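Hedegaard Workshop Opens Shared Bench for Home-Built Robot Arms

HEDEGAARD, 7 October 2023 – The Hedegaard community workshop today announced the opening of Kikmont, a shared bench where members may build and test small robot arms for use at home. The bench has been in trial use by three member groups since June.

Each group works from Pevamell, an open set of plans for a tabletop arm with a two-finger gripper. Parts for one arm cost members $300. Finished arms are first tried on small, light objects, including flat square blocks, before they are given household tasks.
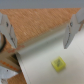
"Our members wanted to build these machines themselves and to repair them when something breaks," said Birthe Mogensen, head of the workshop. "Kikmont gives them the tools and the table space to do so."

Cladico, a local parts supplier, has provided $1,000 toward motors and wiring. Naa Sowah, who leads the Pevamell plans, said the next version will include a revised finger mount – the part that builders have most often asked to change.

Bench time is open to all current members and may be booked at the front desk. New builders must complete a short safety course before using the power tools. Printed copies of the plans are available at the workshop.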